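Fabric hoarding and moving house, how do you decide what stays?
Started by quiltmouse_77

quiltmouse_77
Okay, I need other sewing people to talk me down. We're moving in July to a place with 457 fewer square feet (yes, I did the math, it was depressing) and my stash is all over the bedroom right now. I pulled everything out of the closet so I could go through it in one weekend, and that was two weekends ago. My husband sleeps on the couch, my cat has moved into the brown box, and I keep picking stuff up and going "oh, but I could make a tote out of this."

My rule was supposed to be: under a fat quarter, it goes. Then I found the brown and cream Greek key and the rule died on the spot.
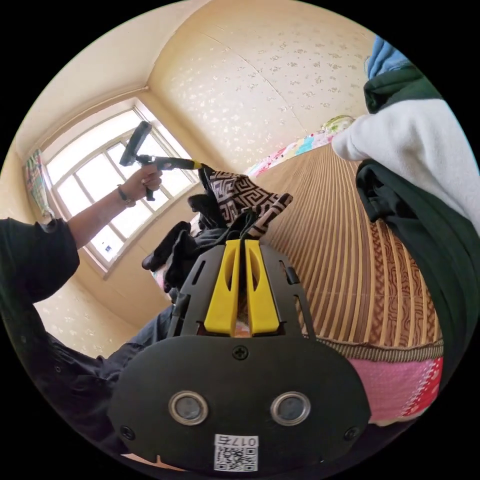 Sewing Room > Storage and Destash

So what are your rules? Real ones that you stick to, please, I've read all the blog posts. I have the Alurura shelf boxes already (the medium ones) and I'd rather not buy more.

bobbin_and_brew
Geometric prints get a pass in my house because they work as binding forever. Florals are what I dump. I bought SO many small florals when I started and I have never once reached for them.

My rule is a year. If I haven't touched it between one Christmas and the next, it goes in the guild swap bag. I don't look in the bag again either, that's the important part!

TwillSeeker
Strong disagree on the year thing. I had a wool plaid for nine years before I knew what it was for, and it's the best coat I own. If I'd followed the year rule it would be somebody's dog bed.

What works for me is volume. I get four boxes. When four boxes are full, something leaves before something comes in. I don't care how old it is.

bobbin_and_brew
Sure, but one coat in nine years is kind of my point, lol. How many other pieces sat there that whole time?

TwillSeeker
I refuse to answer that.

hemline_hal
Weigh it. I'm serious. I was quoted by Graltton for our move and they priced by weight, 2,960 pounds for the whole apartment, and a scary chunk of that was fabric and patterns. The quote came to $1,697. Once I started thinking of that upholstery velvet as something I was paying to put on a truck, it got a lot easier to let go of.

Patterns too, by the way. Cut out the ones you use, trace them, recycle the rest of the envelope.

quiltmouse_77
Oh no, hal, I hadn't even thought about patterns. I have a whole drawer. Ugh.

The weight idea is good though, I've got a luggage scale someplace. I did the cottons last night and I have a keep pile, a swap pile and a "decide later" pile, and guess which one is the biggest. I also keep finding old notes pinned to things, like "for Simon curtains" (that was the Simon tunic pattern, the one with the awful collar, I have no idea why I wrote curtains).

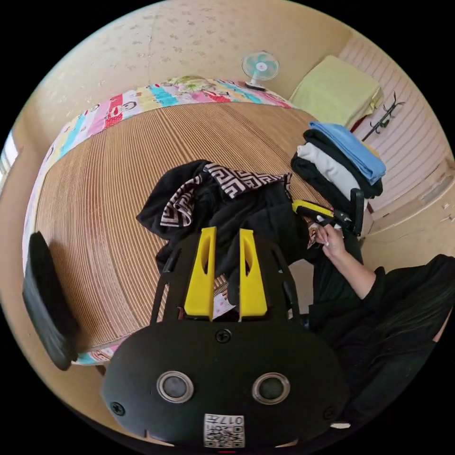

And then the other half of my problem is that I don't fold anything the same way twice, so even the stuff I'm keeping looks like twice as much as it is. Do you guys use the comic book boards? Or a ruler? I tried wrapping around my six inch ruler and it came out okay until I got to the slippery stuff, and then I said some words.

TwillSeeker
Ruler for cottons. Roll the slippery stuff, don't fold it, the creases never come out of rayon. Paper towel tubes are free.

selvage_sue
I'm going to be the bad influence here and say keep the scraps. All of them. Emila had a free scrappy star block last year that eats pieces down to 2 inches and I've made an entire bed quilt out of what other people in my guild threw away. Small pieces don't take up room. It's the three yard cuts "for a dress someday" that are filling your closet.

bobbin_and_brew
Sue, you have a basement. Some of us have a hall closet.

selvage_sue
Okay, that's fair, I do have a basement :)

hemline_hal
I'm with Sue on the three yard cuts. Be honest about the dresses. When did you last sew one?

quiltmouse_77
...2 years ago? It doesn't have a zipper in it yet.

Alright, the dress cuts are going on the scale first. Sue, is the star block still up? I looked under free patterns and only got the table runner.

selvage_sue
It's under archive, then blocks. Scroll way down past the holiday ones. Print it at 100 percent or the points come out wrong.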